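Vija Kivi
A thread about the week I spent on one transform. I write it for people who make planners and policies in simulation, and also for myself, so that I do not do this again.

Our setup: a two-arm robot in a simulated kitchen, one head camera, one camera at the wrist. The stack is called Druller. It has a perception part, a planner, and a small learned policy which takes over for the last few centimeters before the grasp.

Two renders from the same place, head view first and then a gripper view.
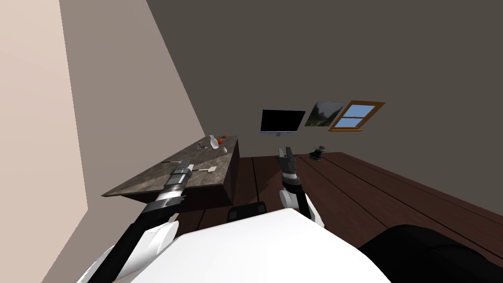
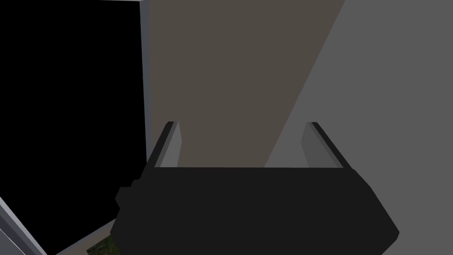
Head view: white utensil on the stone-like tabletop, left gripper over it. Second view: fingers open, nothing between them.

2/ The problem was easy to see in the numbers and hard to see in the pictures. The planner said "pregrasp reached". The policy started. Then it moved the gripper sideways, away from the utensil, very calmly, as if this was the correct thing to do.

3/ My first idea was the policy. I always blame the learned part first, it is a bad habit. I trained it again with more data from Ghorbani, our set of generated kitchens. It took 6 hours and the gripper went sideways a little faster.

4/ My second idea was the head view. Look how tilted the room is in the first picture. The monitor, the painting and the window all lean the same way. I thought: the camera roll is wrong, so the table plane is wrong, so everything after it is wrong.

5/ This was a nice theory and it was false. The roll is in the camera pose, and the perception part reads the camera pose. I projected the table corners back into the image and they landed where they should. A tilted picture is ugly for people, but the math does not mind.

6/ Noelia Quintana asked me a simple question in our review: "Which frame does the policy think it is in?" I answered "the wrist frame" immediately. Then she asked me to show her the line of code. I needed twenty minutes to find it, so maybe I was not so sure.

7/ The planner sends its target in the tool frame, with the origin between the finger tips. The policy was trained in the camera frame of the wrist. Between them there is one fixed transform, and it is stored in two files. One file was updated in April when we changed the gripper model. The other file was not.

8/ The two transforms were different by a small rotation and a shift. For large motions you do not notice. The planner has its own collision check with the correct file, so the arm never hit the table, and all our alarms stayed green.

9/ To measure it, I replayed 3,111 logged approaches with the old file and with the new file. With the old file, 1,334 ended with the fingers around the target. With the new file, 1,908. The weights of the policy were the same in both runs (the old weights, I threw away my retrained ones).

10/ So it is better, but it is not solved. Thin things that lie flat are still the worst group. A spoon or a spatula gives very few depth points, and our segmentation likes to join them with the tabletop. A tomato is much more friendly.

11/ What we changed in the tooling:
- the transform lives in one file now, and the planner and the policy both load it from there
- every message with a pose must carry a frame name, and a message without it is refused
- at startup, a test draws the tool origin into the wrist image and compares it with a saved value

12/ The last one costs less than one second at startup. I was against it at the beginning because I thought it would break with every new gripper. It does break with every new gripper. Noelia says this is the purpose, and I have accepted it.

13/ A small thing about viewing tools. In our viewer, Virnton, I always kept the head view large and the gripper view as a small thumbnail in the corner. Now I keep them the same size. In the large view I could see that the tips were not centered on the target, and I could have seen this on the first day.

14/ Some people asked me before if the planner should do the last centimeters too, without a policy. We tried it. With perfect object poses it is very good. With poses from our perception part it closes beside the object too often, and it does not correct itself. The policy at least looks while it moves.

15/ Next is the handover moment. At present the planner stops completely, then the policy starts. I want to mix them over a short distance, so the arm does not pause above the table. The first test oscillates. I suspect the two controllers run at different rates and I am holding an old command too long.

16/ If you have done this kind of mixing with two arms, please write me how you handle the second arm while the first one is in the policy phase. Ours just keeps its last joint target, and I do not like it very much.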